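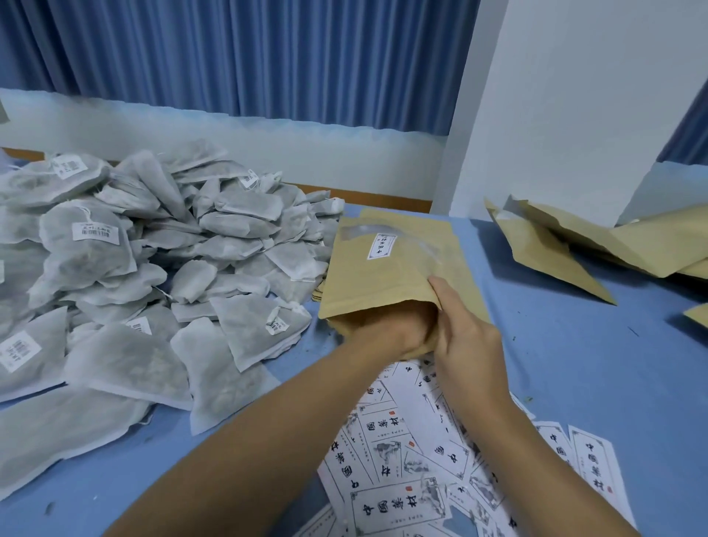 Is a private salon suite worth it for a nail tech with a small book?
Mostly it's worth it for the landlord. If your book isn't full, you're paying for a door with your name on it.

I toured the Lellum suites in Devton in January 2026 after three different people told me I'd be crazy not to. Nice building. Good light, clean sinks, a lobby that smelled like eucalyptus. The leasing guy called me a "beauty entrepreneur" four times and I still don't know what he thinks a manicurist is.

The suite is $700 a month. Right now I pay $627 for a table at a shop with a front desk and walk-ins, so on paper the jump is $73, and that's the number everybody quotes you. Then you read the lease. You have to use their booking software, Closenlow, which is another $29 a month. There's a $1000 deposit, and the part that says when you get it back is written so that I read it twice and came away with two different answers.

You also supply your own towels, your own dust extractor and your own insurance. And no walk-ins, because the building is locked and clients need a code to get in. My walk-ins are how I fill slow afternoons. I asked what happens when a client forgets the code and was told "they text you." With what hand? I've got a set half done.
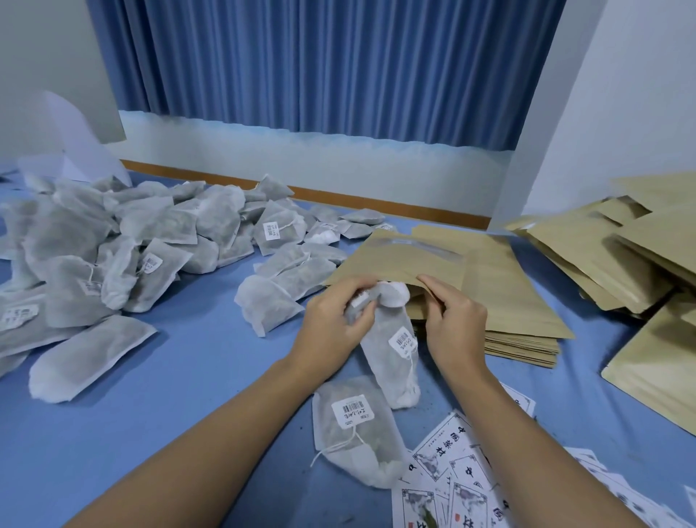 Herbal sachets going into kraft pouches.

Karthikeyan Rai rents two doors down from the one I looked at, and he does brows and some lash work. He likes it there. He also brought a full book with him when he moved in, and he told me straight out that he hasn't picked up one new client from the building. The "community of professionals" in the brochure is mostly people with their doors shut, working. Which is fine – that's what I'd be doing too – but don't sell it to me as a referral network.

The other thing I kept hearing is that I could raise my prices. Maybe. My regulars come to me for a gel set that lasts and a chat about their kids, and I haven't met one who would pay more because the hallway is prettier. I raised prices in September and lost two people over it, in the same old chair.

I'm not saying never. If I get to where I'm turning people away every week, I'll go back and ask about the deposit again, in writing this time. Zheng, the other place out by the highway, supposedly lets you go month to month. I've left them two messages and haven't heard back.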